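April, after lunch

Spent the morning in the reading room at Galbridge with the radio schedules. I had asked for the whole run of the Privik station bulletins and got one box, which is the one I saw last year. The archivist says the rest is at the bindery. I went through it again anyway.

The bulletins are dull for pages at a time and then there is a listener's letter. One man, a cannery worker by his address, wrote in to ask for the words to a song he had heard on a foreign service at night. The station printed almost 70 lines of them, spelled by ear. He would have had no other way of getting them. I copied the lot by hand, as the photocopier is 20 cents a page and the colour is off.

My chapter says that shortwave brought distant politics into the kitchen. I'm less sure of that now. Most of the letters ask about music, reception or the price of valves. Item 717 is the only one that mentions a war, and the writer wanted to know if it would affect the cricket broadcasts.

Walked back along the harbour at 2. Sent Taha Helmy the transcription and said I was thinking of cutting the politics section.

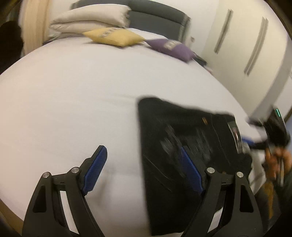 Taha wrote back that I should leave the section in and change what it claims, that a man asking about cricket during a war has still heard about the war, and that I ought to look at the Naciri tapes before I throw anything out. I hadn't thought of the tapes. Will ring about them tomorrow and ask if they can be played there.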